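Étape 3 : débarrasser le lit des petites choses

Bon, on attaque la partie que je préfère ! Avant de toucher à la housse de couette (la Grellia de mon pas-à-pas, 183 fils, lavage à 40), il faut que le dessus du lit soit libre. Chez moi, ce sont les friandises qui traînent.

1. Posez la corbeille ronde tout contre le lit, côté où vous travaillez. J'aime bien un bord de couleur vive, on le repère du coin de l'œil.

2. Ramassez d'abord ce qui est emballé, une pièce dans chaque main si vous êtes à l'aise.
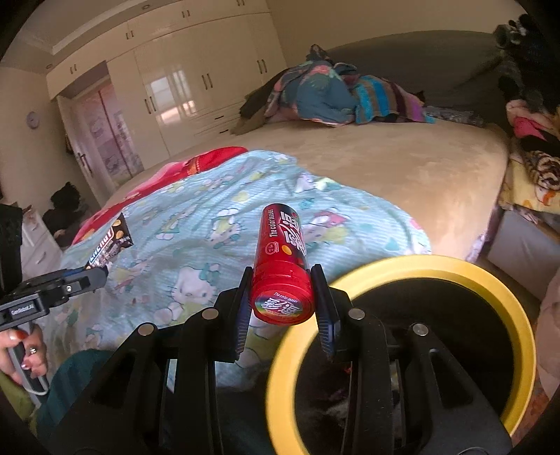 Un tube rouge et une friandise « CHERRY », à côté du rebord jaune.

3. Laissez le tas de couvertures de l'autre côté du lit pour l'instant, on y revient à l'étape 4.

Attention : un emballage entamé va directement à la poubelle, jamais dans la corbeille. Le chocolat sur une couette claire, j'ai donné, et même le savon Jivalo a calé.

4. Amenez chaque barre au-dessus de l'ouverture avant de la lâcher, sans la lancer (oui, je sais, c'est tentant). 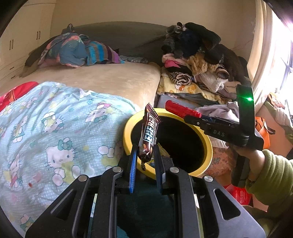
Si la corbeille se remplit vite, videz-la en cours de route, vous gagnerez du temps. La mienne, une Rarkance, supporte 620 grammes par anse et je ne vais pas au-delà.

5. Passez la main à plat sur toute la couette, puis secouez-la doucement.
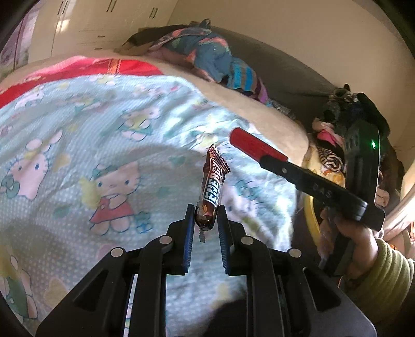

La barre « ENERGY », presque debout.

Note : pour un lit très large, comptez quelque 57 centimètres de passage autour du sommier Van Wijk, sinon vous allez vous cogner les tibias à l'étape 4.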